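Ticket 350: Cup and basket task, hold rules for handheld grippers
Status: Resolved
Opened by: Finbarr Moynihan
Assigned to: Ailbhe Ó Riain
Site: Drundari

Issue
Review rejected 2 takes from batch 255 under the Stiria handling standard. Reason code: idle gripper closed while the other gripper carried a cup. The operator says the standard does not cover the idle hand.
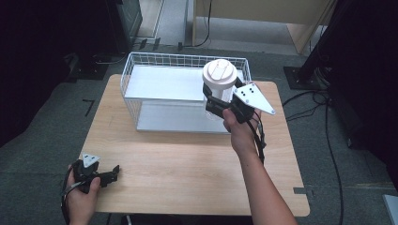
Ailbhe Ó Riain, Thursday, February 28, 2019
Checked section 4. It requires idle jaws to be open and below the height of the carried object. It does not say for how long. Operators read this as applying only at the start of a lift. Reviewers apply it until release.

Finbarr Moynihan
Same question for the approach. Do the jaws have to be fully open before the fingers come level with a clear container? Finger pads have been catching on rims.

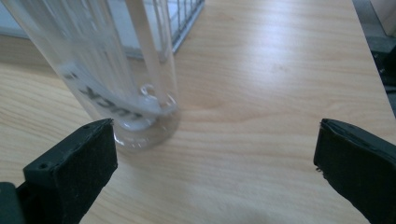
Ailbhe Ó Riain
Yes. Open fully first, then move in at base height. Check pads for lifted edges before each batch and replace if they snag on a cloth.

Resolution
Section 4 now reads "from lift to release." Approach rule added as 4.2. The rejected takes stay rejected. Hanne Koskela to update the wall sheet in March.

Open item
Cable slack at the wrist moved to ticket 360.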